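Regional publisher looks to local-language audio for its next stage of growth

Litura, the digital publishing group behind the lifestyle site Cliva and the regional news service Baloch, will move more of its editorial budget into audio this year. In an interview at the company's offices, its head of audience said the decision followed a long review of how readers spend their time on the group's sites.

"Our readers come in the morning and again after 9 p.m.," the executive said. "The evening visit is longer, and it is the one we had not served well. Many people want to listen at that hour."

The group now publishes 178 audio programs, most of them under 15 minutes. Baloch accounts for the larger share, with daily bulletins prepared by its district desks. Cliva contributes interviews, book readings and a cooking series that began in July.

"Cooking was a modest test for us," the executive said. "We expected people to read the recipe and leave. A good number stayed for the episode, and the editors on that desk asked for a second season before we had raised the matter."
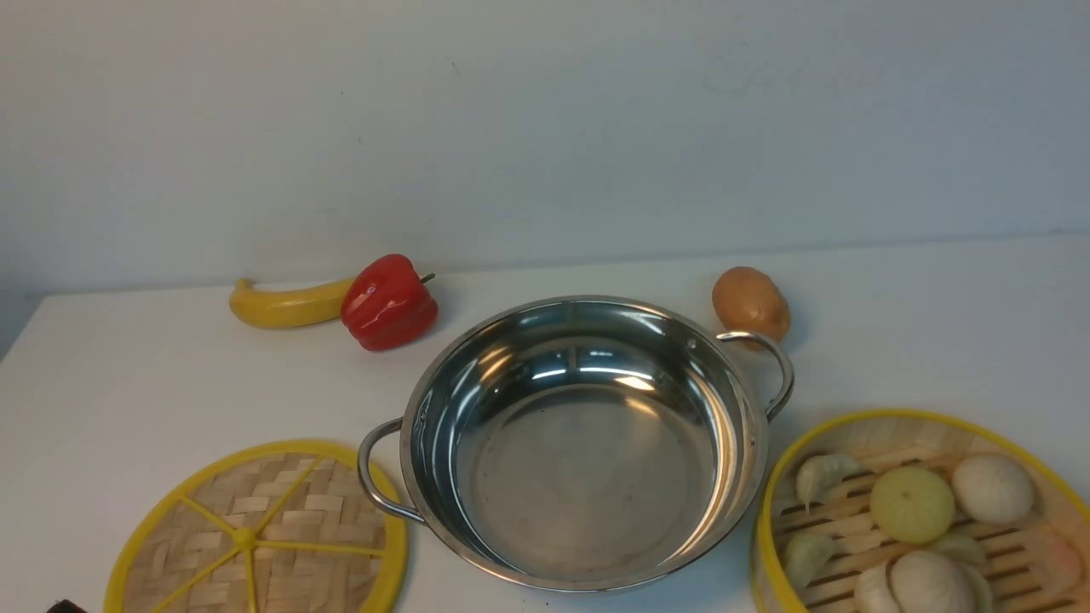 A stainless steel pot on a white table.

Advertising remains the main source of income. Litura sells audio placements through Worer, its in-house sales unit, which worked with more than 500 advertisers in the last financial year. According to the executive, smaller businesses have been quicker than national brands to book the new formats.

"A furniture store in a district town knows exactly whom it wants to reach," the executive said. "The larger accounts ask for measurement first, and that is a fair request. We are working on common reporting across both sites."

The company does not plan to charge for audio at present. A membership plan for Baloch is under study - the executive declined to give a launch date - and would cover archives and newsletters only. Hiring for the district desks will continue through the end of the year.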